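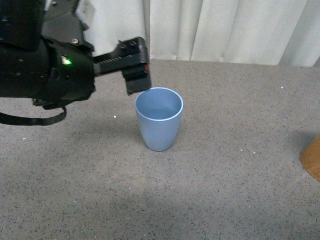 The arm at the Stuvumgate bench, with its gripper finger just short of the blue cup. Photo: Cúc Lưu

Stuvumgate arm is back on cups after gripper overhaul
By Cúc Lưu
May 1, 2021

Regular readers will know I've been moaning about the arm at the Stuvumgate workshop since March, when it started missing things it used to pick up without any bother. Well, good news! Keyvan Tehrani has had the gripper apart, cleaned it and put it back together, and I went along to watch him set it up again (he let me hold the screwdriver, which was nice of him).

The trouble was grit. The fingers on this one slide along a slotted rail, and over the winter a fair bit of dust had worked its way in there. Keyvan says the gripper was closing 2 mm short on one side, so it would nudge a cup sideways and then grab at nothing. I'd been blaming the software for weeks. Sorry, software.

He did the cleaning with a dry brush and a lot of patience, then went round the wrist checking every screw. One in the bracket had worked a bit loose, so that got nipped up too. After that came the cable. It hangs in a loop under the wrist and it needs enough slack to let the wrist turn all the way round, but if you leave too much it catches on whatever is on the counter. Keyvan's trick is to run the wrist to both ends of its travel by hand, with the power off, before he does up the last tie. I have never once done this and now feel quite guilty.

Then on to the bit I liked best, which was teaching it where the cup is. We use the same light blue plastic one every time. It's wider at the top than the bottom, so the height matters a lot: come in too low and you shove it, too high and the fingers slide off the rim. Keyvan stops the finger just above the rim, up to one side, has a good look from a couple of angles, then moves it over in tiny steps and saves the position. He did this at three different spots on the counter and grumbled at the shadows the whole way through.

For the grip itself he has turned the force down from 85 per cent to 80. The old setting was squashing the cup a little, and he reckons it was making the fingers wear faster as well. We'll see!

The plan now is a run of 1000 pick-ups over the next few weeks, with the rail brushed out every Friday and the screws checked at the same time. There's a sheet on the wall by the door, so if you're the last one using the arm that day, please fill it in properly. Initials are fine, smiley faces are not (you know who you are).

Anyone who wants to learn the set-up routine can have a go with Keyvan after lunch on Tuesdays. Bring your own mug for tea, as the blue cup is spoken for.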